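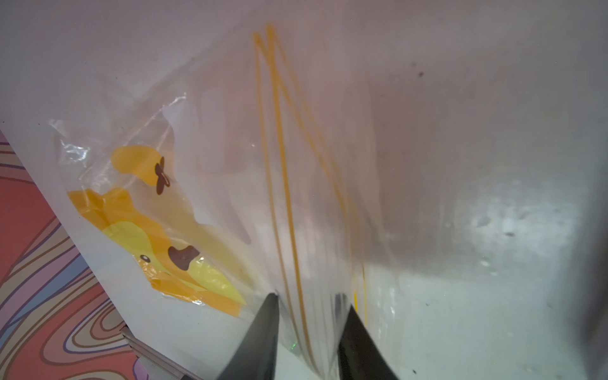 Bag Fault FAQ

This page is for anyone who works with the Flukton cell and has been told to "have a look at the bag problem". The bag problem is that since January the arm has taken to gripping zip-top bags by the zip, closing up, and then failing to let go. It looks harmless enough: two black fingers, a pinch of film between them with the yellow seal lines gathered into the gap, and a cartoon duck printed on the plastic beside it all. The duck has been through a lot. So have we. Questions are listed in the order people shout them across the room.

What went wrong, in one sentence?

The arm held on to a bag it had been told to release, lifted to its travel height, and flung the contents over the bench and into the open side of the Stomik feeder, which was running.

What were the contents?

Dried lentils, 200 grams. We use them as test filling as they are cheap and cannot leak. We had not considered that they can roll. If you find one, put it in the jar by the door. Please stop emailing us when you find one.

Was anyone hurt?

No. Amos Boateng was standing outside the guard and got a few lentils down his collar. It was still written up as a safety incident, and rightly so, as the arm was moving at full travel speed with something in its grip that the software believed was lying on the table. Next time it could be a bag of screws.

Why did it not let go?

It did open its fingers. The film came with them. The zip is the thickest part of the bag and the film on either side of it is thin, so when the fingers squeeze there it folds up and packs itself into the gap. On opening, one fold stayed stuck to the right-hand finger pad. The pads had gone tacky. They are meant to be wiped down at the start of every shift, and there is a sheet on the wall for signing when you have done it. The sheet was fully signed. We will say no more about the sheet.

Surely it checks whether it is holding something?

It checks how far apart the fingers are. Fingers open means nothing held. This works nicely for boxes, tubs and bottles, and is useless for a bit of plastic film clinging to one side. The check passed, the log says "released OK", and the lentils say otherwise.

Why did the camera not spot it?

The wrist camera takes its "after" picture at the release point, before the lift. At that moment a bag that has been let go and a bag that is stuck look much the same: crumpled clear film on a pale surface, with plenty of shine coming off it. We went back through 3000 stored pictures and had three people sort them into stuck and not stuck. They disagreed with each other often enough that we stopped blaming the software for it.

How often does it happen?

In the test run after the incident, with the feeder switched off and the pads left as we found them, we had 31 sticks. With clean pads, same bags and same number of tries, we had 6. That is a good deal better, and still six more than we are prepared to stand next to.

Can we just tell it not to grip the zip?

We tried. The zip is the only part of the bag that reliably stands up enough to be gripped. Asked to take the plain film, the arm mostly strokes the bag, which is restful to watch but moves nothing. Gripping the zip stays for now.

Is it the duck?

No. Several people are convinced that the arm goes wrong more often with printed bags. We ran plain ones from Zutton and they stuck just as happily. The printed bags are in use as we bought a great many of them, and we will be using them for some time.

What has changed since?

The arm now opens, waits, gives a small sideways shake and lifts at slow speed for the first hand's width. It then takes a second picture. If there is still anything between or under the fingers, it stops and the amber light comes on. The feeder lid has a switch on it, so the feeder will not run while it is open. The pads are wiped by whoever starts the cell, and the cell asks for a photo of them before it will move. The sheet has been retired.

The amber light is on. What do I do?

Press the stop button, even though the arm has stopped already. Wait for the light to go red. Open the guard, support the bag from underneath with one hand and peel it off the finger with the other. Wipe both pads. Shut the guard and restart from the panel. Do not pull the bag through the gap in the guard, however well it went last time.

Who is Đồng and why is it on the panel?

Đồng is the name of the new release routine. If the panel shows anything else at start-up, you are running the old one. Stop and fetch Amos.

When will the feeder be back in use?

When the number of sticks is nil over a full test run. The feeder also needs to come apart once more, as it has started to rattle.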